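Zwischenbericht an den Fördergeber
Projekt Anilari – Nachsorge für Angehörige und Zeugen nach Schusswaffengewalt
Berichtszeitraum: Januar bis Juni
Projektträger: Beratungsstelle Nenis, Standort Huvcombe
Verantwortlich für den Bericht: Benoît Rolland

1. Stand der Umsetzung

Die Förderung umfasst drei Arbeitsbereiche: Einzelberatung, Begleitung in Straf- und Entschädigungsverfahren sowie Fortbildung für schulisches Personal. Die ersten beiden Bereiche laufen seit Januar im Regelbetrieb. Der dritte liegt gegenüber dem Zeitplan zwei Monate zurück, siehe Abschnitt 4.

Im Berichtszeitraum wurden 202 Beratungsgespräche geführt und dokumentiert. Telefonische Kurzauskünfte ohne Fallanlage sind darin nicht enthalten. Die Erfassung folgt dem mit dem Zuwendungsbescheid vereinbarten Schema. Abweichend davon werden Gespräche mit mehreren Angehörigen derselben Familie als ein Gespräch gezählt, sofern sie gemeinsam stattfinden.

2. Einzelberatung

Die Erstgespräche finden überwiegend in Huvcombe statt. Die Wartezeit zwischen Anmeldung und Erstgespräch lag im Januar bei acht Werktagen und konnte bis Juni auf drei Werktage gesenkt werden. Maßgeblich war die Umstellung der Terminvergabe: Anmeldungen werden jetzt täglich um 9 Uhr gesichtet und am selben Vormittag zugewiesen.
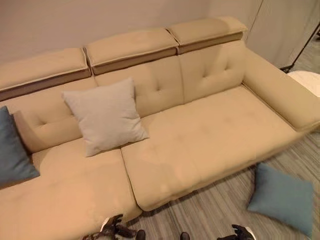
Für Minderjährige gilt weiterhin, dass vor dem zweiten Termin eine schriftliche Einwilligung der Sorgeberechtigten vorliegen muss. In zwei Fällen verzögerte sich die Aufnahme, weil die Sorgerechtslage nach dem Tod eines Elternteils noch nicht geklärt war. Das Vorgehen für solche Konstellationen wurde mit dem zuständigen Jugendamt abgestimmt und in die Arbeitsanweisung übernommen.

Die Nachfrage nach Abendterminen übersteigt das Angebot. Derzeit stehen nach 17 Uhr zwei Termine pro Woche zur Verfügung. Eine Ausweitung ist mit dem vorhandenen Stellenumfang nicht darstellbar.

3. Begleitung in Verfahren

Die Begleitung umfasst die Vorbereitung auf Zeugenaussagen, die Anwesenheit bei Gerichtsterminen und die Unterstützung bei Anträgen auf Opferentschädigung. Der Zeitaufwand je Fall liegt deutlich über dem Planwert. Ursache sind vor allem kurzfristig aufgehobene Verhandlungstermine und Nachforderungen der Behörden zu bereits eingereichten Unterlagen.

Acht Entschädigungsanträge wurden im Berichtszeitraum gestellt. Drei sind bewilligt, zwei abgelehnt, die übrigen sind noch nicht entschieden. Gegen beide Ablehnungen wurde fristgerecht Widerspruch eingelegt. Strittig ist jeweils, ob Angehörige, die nicht am Tatort waren, eine eigene gesundheitliche Schädigung geltend machen können. Eine Kostenübernahme für Gutachten ist im Finanzplan nicht vorgesehen und wird auch nicht beantragt. 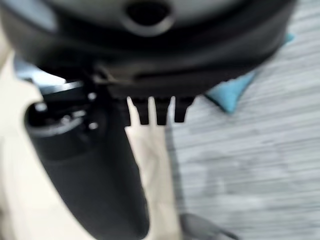
Der Umgang mit Presseanfragen wurde im März neu geregelt. Anfragen an Betroffene werden nur nach deren ausdrücklicher Zustimmung weitergeleitet, eigene Auskünfte zu laufenden Verfahren erteilt die Beratungsstelle nicht. Die Regelung gilt auch für Honorarkräfte.

4. Fortbildung für Schulen

Das Curriculum liegt in zweiter Fassung vor. Es behandelt die ersten Stunden nach einer Gewalttat, die Information der Eltern sowie die Rückkehr in den Unterricht. Die Erprobung war für April an der Gesamtschule Baird vorgesehen und musste wegen der Prüfungszeiträume verschoben werden. Neuer Termin ist September. Die Teilnahmezusage der Schulleitung liegt schriftlich vor.

5. Mittelverwendung

Die Personalmittel wurden planmäßig abgerufen. Bei den Sachmitteln bestehen Minderausgaben im Ansatz Fortbildung – sie entsprechen der Verschiebung nach Abschnitt 4. Höhere Ausgaben entstanden bei den Reisekosten zu auswärtigen Gerichtsterminen. Wir bitten um Zustimmung, den Fehlbetrag aus dem Ansatz Fortbildung auszugleichen. Die Belegliste ist als Anlage 2 beigefügt.

6. Nächste Schritte

Juli: Abschluss der Aktenprüfung durch die interne Revision
August: Schulung der Honorarkräfte zur Zeugenbegleitung
September: Erprobung des Curriculums in Baird
Oktober: Vorlage der Auswertung beim Fördergeber

Rückfragen zu den Abschnitten 3 und 5 bitte unmittelbar an Benoît Rolland.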